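The Practice of the Stitch

Radymyr Holovko keeps a biscuit tin of thread on the windowsill of the teaching room at the Flevard Institute of Surgical Skills. The reels inside have lost their labels and most are past the date at which they could be used on a patient. They are issued instead to first-year trainees, who take them home and tie knots around the handles of drawers, mugs and bedside lamps until the movement no longer requires thought.

Suturing is among the oldest parts of the surgeon's work and remains one of the slowest to learn. The Institute's foundation course devotes 13 weeks to it. Trainees begin in March, seated in pairs, and for the opening fortnight they do not touch a needle. They learn to hold the driver, to open and close its jaws without looking down, and to lay one throw of thread flat upon another. Only when Mr Holovko is satisfied with the knots does the class move on to material that can be sewn.

"A trainee will always want to pull," he says. "The edges should meet and no more. If you have drawn them tight, you have done harm, however handsome the row may look."

The materials themselves have changed a good deal. Older members of staff recall folded cloth, foam and the skin of oranges, all of which still have a place in the cupboard. Foam forgives too much, in the opinion of Marta Hordiienko, who has charge of the course materials, and orange peel forgives nothing. Her own preference is for a soft practice material with a surface that slips a little under the instrument. She orders it in small quantities and cuts it to size herself on the morning of each class.

Thread is chosen with equal care. Braided thread handles easily and holds a knot well, but it can drag. A single smooth filament passes more freely and has a spring to it, so that a careless knot may work itself open. Trainees are taught both, in that order. Colour is a practical matter as well. Blue is favoured at the Institute for work on red material, where the ends must be found again quickly when the time comes to trim or remove them.

How long those ends should be left is a question on which the staff do not agree. Taras Dovhaniuk, who teaches the evening group, cuts them short and expects his trainees to do the same. Mr Holovko leaves more. The course handbook, now in its fourth edition, prints both views on facing pages and gives the reader no help in choosing between them.

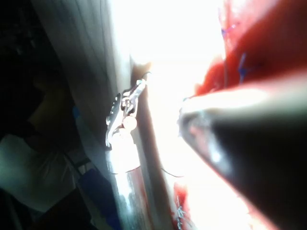 INSTRUMENTS AND CARE

Blue stitches against a wet, deep red surface show plainly even under a strong light, and the short ends of the thread stand up in a small tuft. Glare is a familiar difficulty in close work. A polished shaft will take on the red and white of whatever lies near it, and the Institute asks its trainees to adjust the lamp before they adjust their posture.

The instruments are small, and most of the trouble they give begins at the hinge. A clamp with toothed edges must be opened fully when it is cleaned, and the teeth brushed along their length. Shabani Massawe, who looks after the instrument store, inspects each piece on its return and sets aside any whose jaws no longer meet at the tip. There were 41 such pieces in the drawer when this magazine visited – some will be reground, and the remainder kept for teaching trainees what a worn instrument feels like in the hand.

Mr Massawe is particular about storage. Instruments are put away dry, with the joints open, on a folded cloth. Shafts are wiped from the handle towards the working end. He does not permit rubber bands in the store, and has written as much on the inside of the door.

The course closes with a practical assessment in two parts. In the first, the trainee closes a straight cut in silence. In the second, an examiner talks throughout, asking about thread, spacing and the choice of needle. Most candidates say afterwards that they preferred the second. Places for the coming year are open to applicants until the end of term, and the teaching room may be visited by arrangement with Mrs Hordiienko.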